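생활Q&A > 살림 > 빨래·정리

검은 티셔츠랑 반바지 안 구겨지게 개는 법 좀요 (먼지도 문제)

질문 | 조회 821 | 답변 3

급해서 두서없이 씁니다

토요일에 짐 싸야 되는데 검은 옷이 너무 많아요. 동호회(Prondance라고 춤 동호회임) 단체복이 죄다 검정이라서 티셔츠 반바지 다 까매요. 제가 옷 담당이 되어버려서 사람들 것까지 개야 하는 상황

문제가 뭐냐면요

일단 앞뒤 구분이 안됨. 뭉쳐있는거 집으면 이게 목인지 소매인지 밑단인지 모르겠어요. 흰 판 깔고 그 위에서 하면 보인다길래 깔았는데 윤곽만 보이고 속은 여전히 시커먼 덩어리임
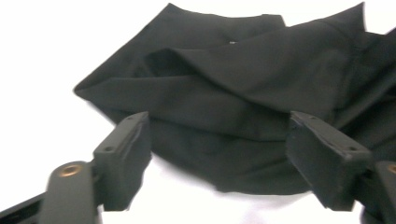

두번째 문제

개고나면 접힌 자국. 얇은 면티라 그런지 반으로 접은 자리에 줄이 쫙 가요. 다림질은 가서 못해요 숙소에 다리미 없대요. 말아서 넣으면 덜하다는 사람도 있고 더 구겨진다는 사람도 있고.

세번째

먼지. 흰 먼지가 붙으면 진짜 티나잖아요. 테이프로 떼도 개는 동안 또 붙음

짐은 바구니 하나에 옮겨담고 차에 싣고 갈거라 캐리어처럼 꽉 누르진 않아요. 참고로 세탁은 다 했고 건조기 돌렸어요. 건조기에서 꺼내서 하룻밤 그냥 쌓아둔 게 잘못인듯... 그래서 지금 다 구깃구깃

정리하면
1. 검은옷 빨리 펴서 방향 잡는 요령
2. 줄 안가게 개는 법
3. 먼지

셋중에 하나만 아셔도 답변 부탁드려요 ㅠㅠ

답변 1 (채택됨)
작성자: 다림판위의고양이

옷가게에서 9년 일했습니다. 검은 옷은 눈으로 찾지 말고 손으로 찾으세요. 이게 제일 빨라요

방향 잡기부터.
덩어리에서 아무데나 잡고 들면 안되고 두꺼운 데를 찾습니다. 티셔츠는 목 둘레가 제일 도톰해요. 시보리라고 하는 부분. 손가락으로 훑다가 도톰하고 쫀쫀한 데가 나오면 거기가 목이에요. 그 양옆으로 한 뼘쯤 나가면 어깨선 박음질. 양쪽 어깨선을 잡고 툭 한번 털면 몸판이 알아서 떨어집니다.

소매는 따로 봐야 돼요. 건조기에서 나온 티는 소매가 안으로 말려 들어가거나 꼬여있는 게 많은데 꼬인채로 접으면 그게 그대로 자국이 됩니다. 봉제선 따라서 끝까지 한번 훑으세요. 선이 비틀려 있으면 꼬인 거.

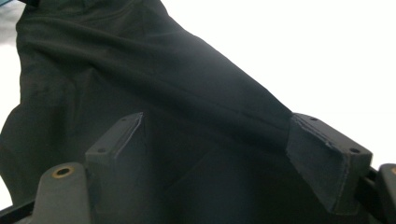 개는 순서 (티셔츠)

1) 앞면이 바닥으로 가게 엎어놓기. 목이 위쪽.
2) 손바닥으로 가운데서 바깥으로 쓸기. 당기지말고 쓸기만. 면은 당기면 늘어나서 그 모양대로 주름이 생겨요
3) 양옆을 등 쪽으로 접기. 소매는 접은 몸판 위에 눕히고
4) 밑단에서 목 쪽으로 한번. 여기서 세게 누르지 마세요. 칼같이 누르는 게 줄 가는 원인입니다. 가게에서는 이 사이에 얇은 종이를 끼웠는데 집에서는 양말이나 수건 말아서 접히는 자리에 넣으면 됩니다
5) 또 한번 접을지는 바구니 크기 보고. 안 접어도 들어가면 그냥 두는게 나아요

이미 구겨진 거는 개기 전에 분무기로 살짝. 진짜 살짝만요, 그리고 탁탁 털어서 옷걸이에 삼십분. 마르기 전에 개면 더 심해지니까 꼭 말리고 개세요. 욕실에 걸어두고 샤워 한번 해도 비슷합니다. 시간 없으면 건조기에 젖은 수건 한장이랑 같이 십분 돌리고 바로 꺼내세요. 바로요. 쌓아두지 말고 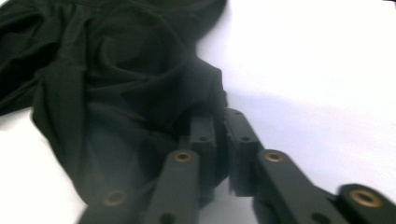 그리고 말아넣는 거 물어보셨는데 얇은 면티는 말아도 괜찮아요. 단 느슨하게. 꽉 말면 가로로 잔주름이 자글자글 생기고 그건 접은 줄보다 안 없어집니다. 기능성 원단이면 어떻게 해도 잘 안 구겨지니 그냥 접으세요. 차로 가신다니 누를 일도 없고 굳이 말 필요는 없을것 같네요

도착하면 먼저 걸 수 있는 것부터 다 거세요. 입기 전날 밤에 걸어두면 체온이랑 무게로 웬만한건 펴져요. 아 체온은 입었을때 얘기고

답변 2
작성자: Bjartur Holst

반바지는 답이 없어서 적습니다. 한국어 틀려도 이해해 주세요.

반바지는 티셔츠보다 쉬워요. 허리를 멀리, 다리 구멍을 내 쪽으로. 이렇게 놓으면 로고가 있는 옷은 로고로 앞뒤를 압니다. 로고 없으면 허리 앞이 뒤보다 조금 낮아요.

다리가 삐뚤어지면 옆 봉제선부터 맞추세요. 밑단을 잡고 맞추면 계속 돌아갑니다. 한쪽 다리를 다른쪽 위에 포개고, 가랑이 튀어나온 삼각형은 안으로 접어 넣어서 네모로. 그 다음 허리 쪽으로 반. 끝입니다. 고무줄 허리는 접지 마세요, 울어요.

바구니는 바로 왼쪽에 두면 편해요 (오른손잡이 기준). 개고 바로 넣고. 멀리 두면 옆에 쌓게 되고 쌓으면 무너집니다.
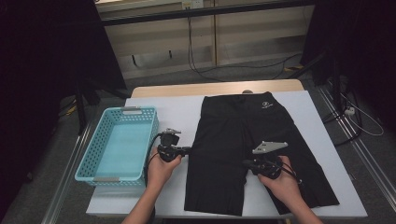
반바지는 다 펴고 나서 접기 시작, 바구니는 손 닿는 곳

구멍 있는 바구니는 바닥에 천을 한장 까세요. 바닥 무늬가 맨 밑 옷에 찍힐 수 있어요. 제 옷은 찍혔습니다.

답변 3
작성자: 급한불끄기

먼지는 그냥 Cokora 테이프클리너 쓰세요 저는 그거 씀. 고무장갑 끼고 한방향으로 쓸어도 잘 모여요

글고 흰 수건이랑 같이 돌린거 아니에요? 검은옷은 검은옷끼리. 건조기 필터도 좀 비우시고

댓글 4

질문자: 헉 수건이랑 같이 돌렸어요...... 범인 찾음

급한불끄기: ㅋㅋㅋ 그럴줄

질문자: 1번 답변님 목부터 찾는거 진짜 빠르네요 방금 해봤는데 한 장에 훨씬 덜 걸려요. 양말 끼우는건 양말도 검정이라 나중에 못 찾을거 같아서 수건으로 합니다

다림판위의고양이: 수건은 흰거 말고요!! 또 붙어요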